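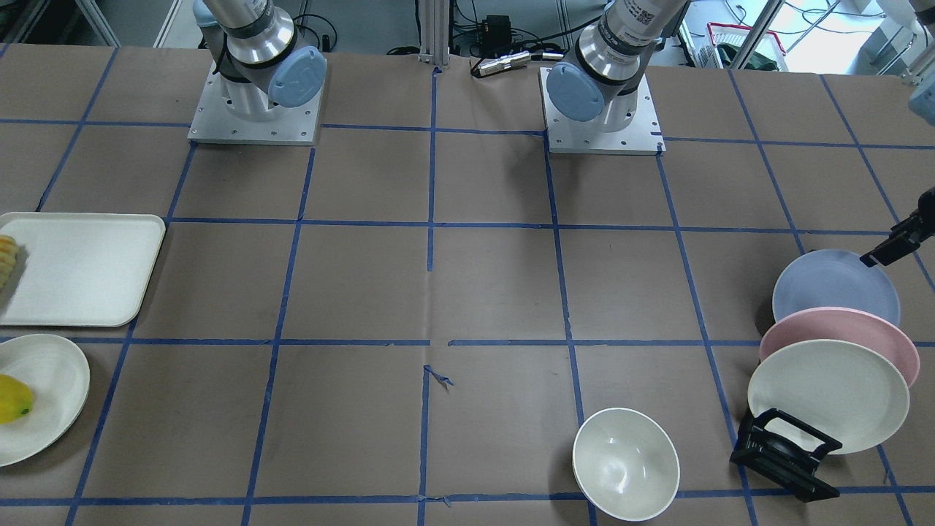

Zihan Xiong asked that we walk the table before the doors open and again after the last group, so this checklist has two rounds. Comments are written next to the item.

OPEN DAY, CUSELCOMBE HALL – TWO-ARM TABLE DEMONSTRATION
Inspection sheet 719

FIRST ROUND, 8 in the morning

1. Mounting plates of both arms: all screws tight.
OK. I checked with the key, left arm and right arm.

2. Emergency stop reachable from the visitor side and from the operator chair.
OK on the operator side. On the visitor side it was behind the Trotine banner. Banner moved.

3. Speed limit set to 200 mm per second for public hours.
OK. Please do not change it, also not for the press.

4. Paper cover and blue tape: flat, no lifted pieces.
NOT OK. A small torn piece of tape lies near the middle. A gripper can catch it – remove and put new tape.

5. Rack with three plates and the white bowl inside reach of the arms.
OK.

6. Cables behind the table away from the walking path.
Partly. There are many black cables. I ask for a cover before we let in the school group.
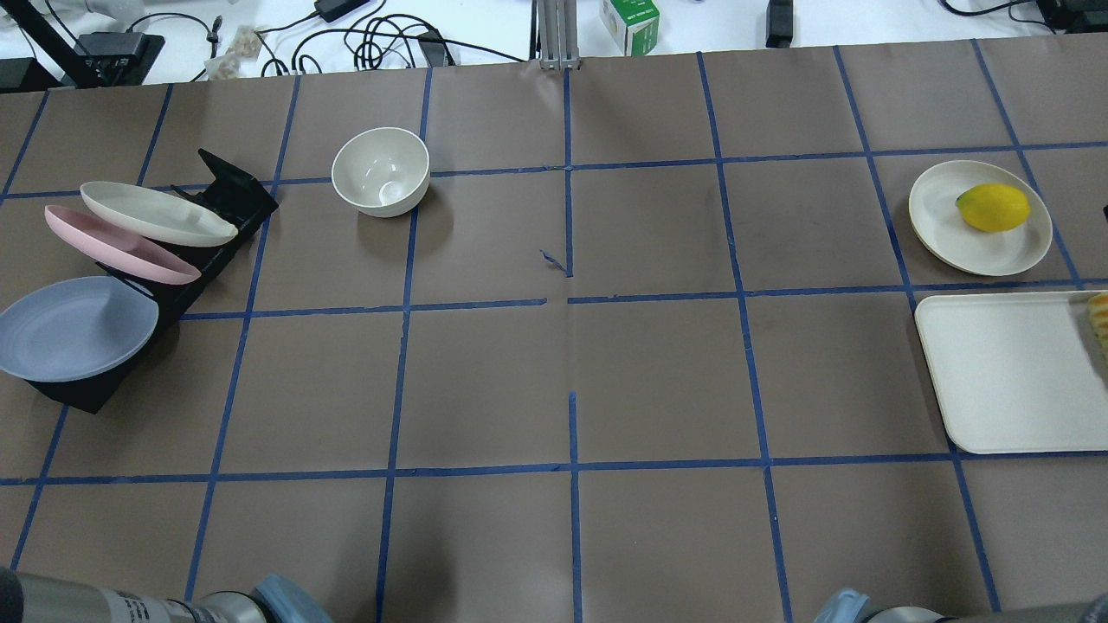 Khurana would like the rope moved back, because children lean over it when the plates are lifted. I agree, and I add it as item 7.

SECOND ROUND, after the last group

7. Rope at 3 meters from the table edge.
Done at noon. It was too near in the morning.

8. Plates, bowl and tray: no cracks or sharp edges.
To be checked by hand, with the arms powered off. One chip is enough to replace the piece.

9. Food items taken off the table for the night.
Open.

10. Atari corner next door: its power strip is separate from ours.
OK. I followed the cord to the wall.

Items 4 and 6 stay open until somebody signs for them.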